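A visit to the automation rooms at Kouris: notes on rules and good practice

In September I was invited to spend a day at Kouris, where a small team works on robot arms for laboratory benches. I work in the safety office of Zovitz, a company that prepares samples for other laboratories, and we are thinking of buying one or two arms for our night work. My manager did not want a report about how clever the machines are. She asked me to look at how the people work next to them, what is written down, and what is only habit. I have tried to do this.

The visit began at 8:30 with coffee and an introduction for visitors. It took longer than I expected. We were nine people from several companies, and each of us had to read two pages and sign them before we could go past the second door. The pages were in very simple English, for which I was grateful. No loose scarves or lanyards. No leaning on a bench with a robot on it. Ask before you put your hand over a table edge. If you hear the word "hold", you stop where you are, even if you think it is not for you.

Our guide was Baltasar Sepúlveda, who wrote most of these rules himself and is still changing them. He told us that the first version had 125 points and that people signed it without reading it. The present version has far fewer, and each one must have a name beside it, the person who answers for it. When that person leaves the company, the rule is either given to somebody else or taken out. I found this idea very good and I have already proposed it at home, so far without much success.

From the introduction we walked to room 404, where the tube handling work is done. The room is smaller than I had imagined. There is no big cage around the arm, which surprised some of the visitors who come from car factories. Baltasar explained that a bench with a light arm and low speed is assessed in a different way from a production cell, but it must still be assessed, and on paper. He does not accept "it is a small robot" as an argument. A small arm can still pinch a finger, and a small arm with a glass tube in the gripper is a different risk from the same arm with nothing in it. Every change of gripper or of object means that the assessment is opened again.

We stood on one side and he asked us to look for a few minutes before we put questions.

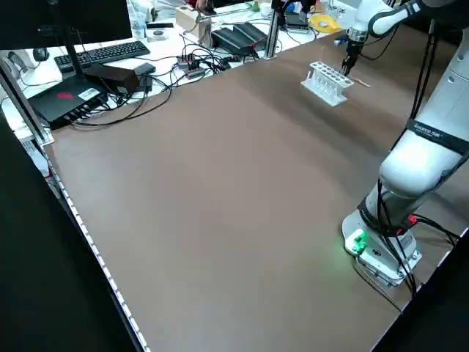 ROOM 404 – TUBE HANDLING

The fingers of the gripper were pointing down just above a white rack with clear tubes in it, and this was the moment Baltasar chose to talk about height. In their procedure, the last part of the way down to a rack has its own speed limit, slower than the limit for moving across the table. The programmer may not change it alone. Two people must agree and both must write their initials in the log.

The second subject was the table itself. The rule at Kouris is that the robot's surface and the people's surface are two different things, and you can see it in the room: the arm and the rack are on a brown tabletop, and the computer equipment is on a white desk beyond its far edge. What belongs to the person (keyboard, mouse, cup) stays on the desk. I like that the border is something you see without reading a sign. In our laboratory we have yellow tape on the floor, and after a few years we do not see the tape any more.

One visitor asked about reaching over. A person working at the desk is still close to the arm, and it is natural to stretch out for a plug or a bottle. Baltasar agreed that this is the point on which they have had the most discussion. The written rule says that a person at the desk may reach over the desk at any time, but over the brown surface only when the arm is on hold and the operator has said so aloud. He would like to have it shorter.

We spoke also about cables. Their checklist has a full section on them, with the arm's own cables and the desk cables on separate lines. Before each session the operator moves the arm slowly through its full range and watches whether the bundle pulls on anything. The power strip must be reachable without passing the arm. I wrote this last one down twice, as I know two places at Zovitz where it is not so.

AFTER LUNCH – RECORDS AND TRAINING

In the afternoon we sat in the meeting room and looked at the records. A new task is first run 1000 times with empty tubes before any liquid is allowed, and every stop is noted with the reason. "Unknown" is a permitted reason, but an unknown stop must be discussed at the next morning meeting. They keep the log in a program called Nesov, with a paper copy beside each bench. I asked why paper, and the answer was that people write more honestly with a pencil. I am not sure I believe this, but the paper pages I was shown were indeed full of remarks.

Training for operators takes 5 days. The first is without any robot, only the rules and the stop exercises. Somebody from Drasov, who make fixtures and came to the visit as we did, said that their own training is one morning, and there was a rather long debate which I could not follow in every detail. The discussion was about whether the person who only loads the racks must have the full course. At Kouris, yes. At Drasov, no – there the loader has a short course and may not touch the control screen.

Some things I would have liked to see and did not. There was no time for the cleaning procedure, which for us is important, as our samples are not always harmless. I also could not find out how they treat a broken tube on the table during a run: who goes in, with which gloves, and who starts the arm again. Baltasar promised to send me the page.

For colleagues who want to go: the next visits are again in small groups, and you must register with the name of your safety officer. Wear closed shoes, they do check. The bus stops behind the building, so allow ten minutes more to walk around to the entrance.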